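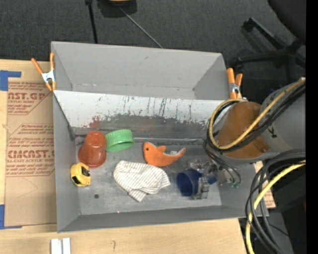 Kerstin Öberg

Home Posts Replies Media Likes

I keep being told that every house needs a "miscellaneous bin". One big tub, everything homeless goes in, you sort it on Thursday. I have doubts. A thread.

The theory comes from a decluttering course called Lemma, which my sister paid for and I read over her shoulder. Day 2: "Let unlike things live together." Why would I let them do that?

Take the grey bin on the table. A see-through reddish cup, upside down. A green lid. I'd love to say the lid belongs to the cup. I would not put money on it.

This is my main complaint about mixed bins. Put any lid next to any container and people assume they're a pair. Then the pair goes in the cupboard and you find out in September, with soup.

The yellow tape measure. Lemma would call this "resting between uses". A tape measure in a tub with a soft toy is a lost tape measure. Mine lives in the drawer by the back door and I will hear no alternatives.

Stripy cloth, white with thin dark lines, scrunched up. Is it clean? You can't tell, so you wash it. Every cloth that goes in a mixed bin gets washed twice as often as it needs. Where is that in the course?

The orange plush — dolphin, fish, I'm not getting into it — still has a little white tag on it. Soft toys are the one thing I'd never put in a bin with scuffs like those. Look at the floor of it. Wipe it out first, at least.

The bin itself is fine, I suppose. Big, sloping sides, clearly had some use. But a big bin is an invitation. Give me a shoebox. A shoebox fills up and forces a decision.

Someone will say the sorting is the point. I tried it for 9 weeks. By week three I was tipping the bottom layer straight back in and calling it done.

So no, I won't be doing Day 3. My sister is on Day 6 and has bought a second bin.

Comments

Trinidad Dumlao: The lid is never the right lid. I have a whole shelf of proof.

Bendik Viklund: Disagree, ours works well. You do have to sort it though.

Nneka Akinola: dolphin

Socorro Ríos: Does the course say what to do with batteries? Asking for my hallway.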